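Paper bags as storage: what holds up and what doesn't

By Khrystyna Kovalchuk

Every January the same advice goes around. Stop buying plastic bins, roll down the top of a grocery bag and you have a free basket. I have been suspicious of free baskets for a long time, mostly because I have owned so many of them and thrown out so many of them. So I kept paper bags going in my kitchen, my hall closet and on the workbench for 3 months, and wrote down what I'd do again.

What I'd put in one

Light, odd-shaped stuff that has no home. Sponges, small soft toys, blocks, the things that end up on the counter by dinner time. A brown bag standing open on a white table is easy to toss things into and easy to look down into, and I'll give the paper bag people that much.
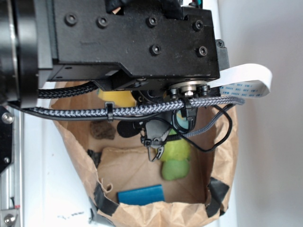
What I would not put in one is anything with a point, anything that leaks, or anything you'd be upset to find at the bottom under six other things. Potatoes are supposed to love paper. Mine sprouted anyway, at the same speed as the ones in the wire basket. If you have to dig, the bag is too deep for the job. Cut it down before you fill it.

Rolling the rim

The tip you'll read everywhere is to fold the top outward two or three times for a "crisp cuff." I have yet to see the cuff stay crisp. Paper that has been opened and closed a few times wrinkles, and the opening goes from a rectangle to a lopsided oval. It still works. Just don't spend 15 minutes getting it even, the way I did the first time.

Crumple the bag gently before you roll it. The soft paper turns over more easily and is less likely to split at the corners. A stiff new bag fights you and then tears.

Taping it down

A rolled rim wants to unroll. Tape is the cure, and you need less of it than you think. A strip over the fold near each front corner does most of the work. Wrap it right over the rim so that it grips both the inside and the outside - tape stuck only to the outer face peels off with a layer of paper attached.

Black tape shows up against brown paper, so if looks matter to you, use paper tape. I tried the Viltine kraft tape and a plain black roll from the junk drawer. The Viltine matched nicely. The junk drawer roll was already paid for. 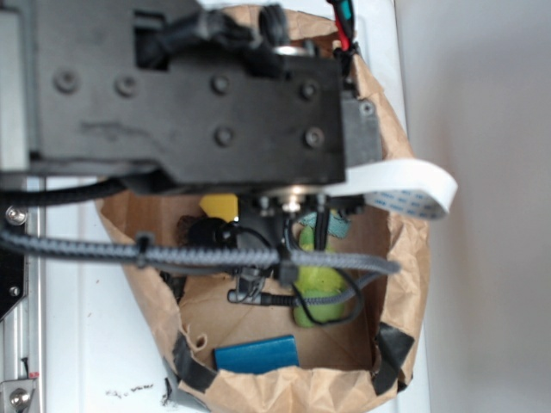
When the rim tears

It will. The upper edge takes all the handling. You can trim the torn part off with scissors, or tape along the inner wall and keep going. I patch once. A second tear and the bag goes in the recycling, tape peeled off first.

My neighbor in Cavivley irons hers flat and starts over. I can't recommend this with a straight face.

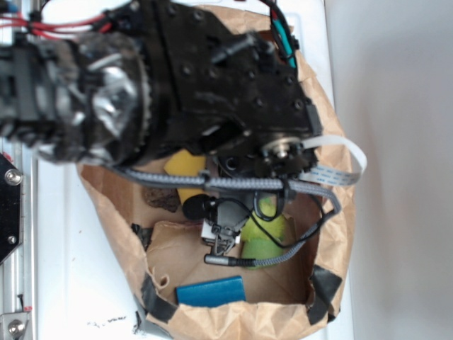
Kraft paper bag with a torn, folded rim, held with strips of black tape.

Is it worth the trouble?

For a week of sorting, yes. For a permanent shelf, I'd still buy the bin. The Jeren ones I got years ago have outlasted every bag in this house, and they can be washed. Keep three or four bags folded behind the trash can for the days you need somewhere to put things in a hurry, and send the rest out with the newspapers.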